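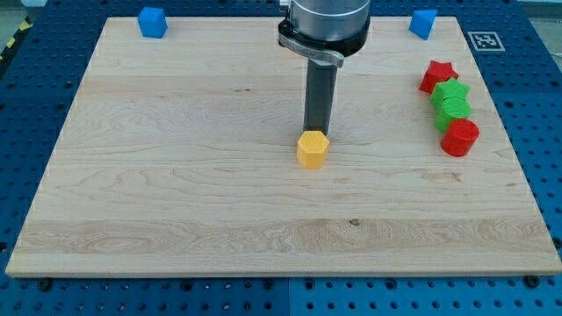

The board on the bench, with a few of the blocks on it.

Glued wood board on a perforated bench: oil it, varnish it, or leave it alone?

I have a pale board that lives on top of a blue perforated worktable. The man who sold it to me swore it was maple and swore it was "finished for life," and I believe neither without checking. It's made of strips glued edge to edge, and in the right light you can just make out the seams. Small plastic-looking blocks get pushed around on it most of the day, so what matters to me is a surface that stays flat and doesn't get sticky.

A coworker says to soak it in oil. The guy at the hardware store says to varnish it, and he also happens to sell varnish. The label on a can of Mastodura says it "feeds the wood," and I'd like somebody to explain what a dead plank eats. Does it need anything at all? And should I worry about that wavy band of grain along the front, or the little knot in it?

Posted by Rozália Kováčik

Ívar Kjærgaard
Oil it, always. My grandfather oiled everything and his bench is still going. Mastodura is fine, I have gone through two cans. Knots are where boards split so keep an eye on yours.
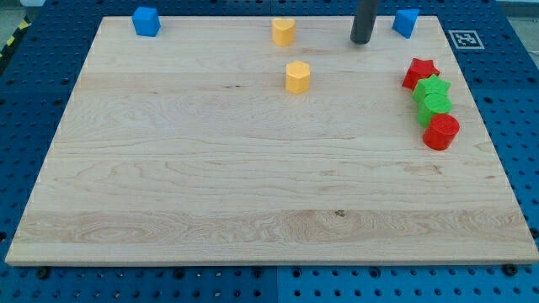 Sigrún Juhl | answered 31/03/2025 | 341 helpful votes

I'd push back on the advice so far, including the grandfather. A bench that lasted doesn't tell you the oil did it. Plenty of benches last with coffee on them.

Start with what the board has to do. You have small blocks sliding on it, the yellow heart and the blue triangle and so on. Oil that hasn't fully cured grabs dust and can leave marks on whatever sits on it. Thick varnish looks great for a month, then it scratches, and now you have scratches in plastic instead of scratches in wood. Neither one is a disaster, but neither is the rescue the can promises.

Before you buy anything, put a drop of water somewhere near a corner and wait a few minutes. If it beads, there's already a finish on there and you can stop reading labels. If it soaks in and leaves a dark spot, the wood is bare or close to it. In that case I'd use one thin coat of a hard wax oil, wipe off everything that will wipe off, and leave it alone until it doesn't smell. Do the underside too. One sealed face and one bare face is a good way to get a cupped board, and I'd take that more seriously than the knot.

About the knot: a small tight one like yours is just part of the board. Press it with a fingernail. If it doesn't move, forget it. The wavy grain is figure, and people pay extra for it. It can tear a little if you plane it, so sand it with fine paper along the length and don't get clever.

The seams are the thing I'd check. Run your nail across them in November or whenever your heating comes on. If you can feel a step, the strips are moving and no oil will fix that. If you can't, the glue is doing its job.

As for "finished for life," ask him whose.

Tien-fu Chu
Mostly agree with Sigrún, but the water test isn't as clean as it sounds. An old worn finish can bead in one corner and soak in right where all the work happens, so try it in the middle too. I also don't buy that hard wax oil is so different from the rest of the shelf. I've used the Tzanetos one and a cheap one on two halves of the same shelf and couldn't tell you now which half is which. Get the small can. You'll use a spoonful of it.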